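Notebook, October, after lunch

Phone day again. I've got the black handset on the bench, the glossy one with the thin pinkish rim, and I'm oddly fond of it! Kenneth wants the edges gone over before the screen, so edges first it is. The dark marbled top (Woo-jin's pick, from Leitão) is lovely to look at but the white veins drive me mad when I'm hunting for a dropped SIM tray.

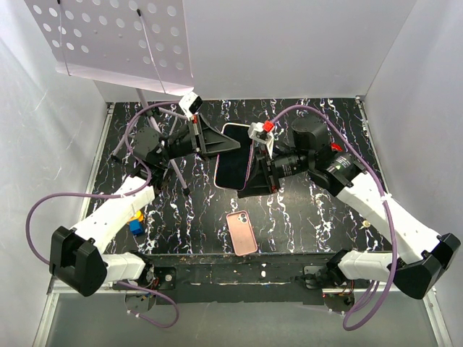 Still to do: ring Cadeck about the cloths, we're down to nearly 30 and they only sell them in packs of 100. Shelf label for this phone is 411 – Woo-jin, please don't reuse it.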